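Visit to the Trundeck display works, Tillthorpe
Report for members, 2019-05-04

Members were received at Tillthorpe by Ilze Sproģis, who manages the site for Trundeck. The works prepares dressed stands for shops and fairs, and employs 64 people. Two robotic hands have been in use on the dressing floor since September.

Ms Sproģis explained that repeated placing and lifting had led to many complaints of sore wrists. Staff who did this work all day now spend part of each shift setting up the hands and checking the finished stands. Pay grades were left unchanged.
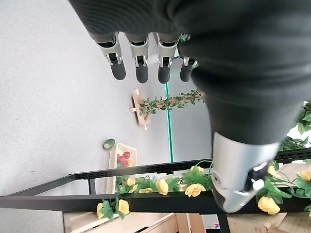

Robotic hand above a rail dressed with artificial yellow roses. A wicker tray of red fruits is on the floor behind.

Austra Eglītis, a dresser of long standing, spoke to the group about the change. She welcomed the lighter work but regretted that colleagues talk less than they did at the shared bench. Training was at first too short, in her view, and was later extended by two days at the request of the staff.

Garlands are still wound by hand at the Borkesness site, where 285 stands were completed last season. Members asked whether this would continue. No decision has been taken.

The group thanks Trundeck for its welcome.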